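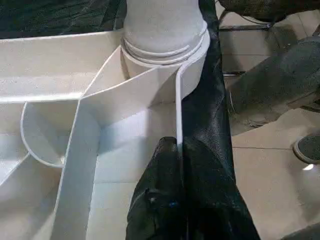 I went to Weverby expecting to talk about big ideas, and I spent most of the morning talking about stool legs. I'm fine with that! The lab has been working on a training method they call Grollus, and the job they've picked for it is putting together a plastic stool, four legs that screw into a white base. If you've ever cross-threaded one of those you already know why it's a good test.

The researcher I met asked me to leave names out of it (there's a paper under review), so I'll just say she runs the assembly side of the project and drinks a frightening amount of tea.

"People think the grabbing is the hard part," she told me. "Grabbing is okay. It's the first half turn. If the leg goes in at a slant, the threads bite anyway, and you feel like you're making progress when you're making a mess."

So what does Grollus do about it? As far as I could follow, the robot learns from people driving the two arms by hand, same as plenty of other labs do it. The twist is in which recordings get used. Her group goes looking for the bad starts, the ones where the operator backed off and tried again, and they give those extra weight. Their older recipe threw them out.

"We were cleaning our data until it was useless," she said. "Every recording was perfect, so the robot had no idea what to do once it wasn't."

I asked how much of it you need, and she laughed. The October round used 14 operators over 11 days, and she'd happily have taken twice that. The early version of the method, built with a partner group at Cestlow, managed 3 finished stools out of 14 tries. She wouldn't give me the new number before the paper is out, though she did say she's stopped dreading demo days. 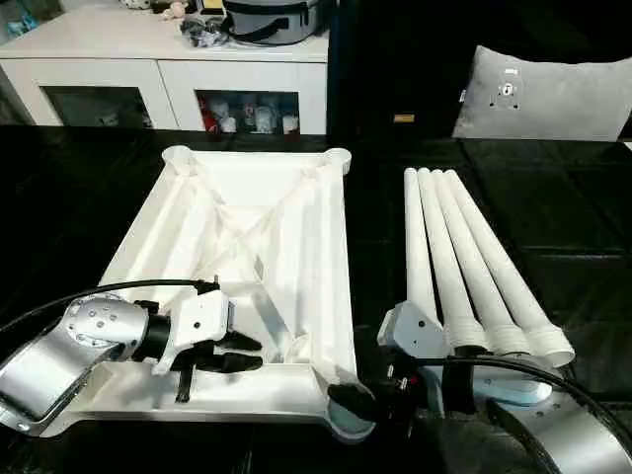
The base starts out upside down with the legs next to it, and one arm has to keep it still while the other brings a leg over. She says that holding arm gets ignored in a lot of write-ups.

"If the base slides even a little, the other arm is chasing a moving hole," she said. "We spent weeks blaming the wrong hand."

I wondered if any of this carries over to things that aren't stools. She thinks jar lids and hose fittings are a fair bet, and a student at their Yensuk site is trying garden taps right now. Light bulbs she's less sure of – "glass makes everybody nervous, me included."

They're hoping to share the recordings once the reviewers are done with them. I've asked to come back when the taps are working.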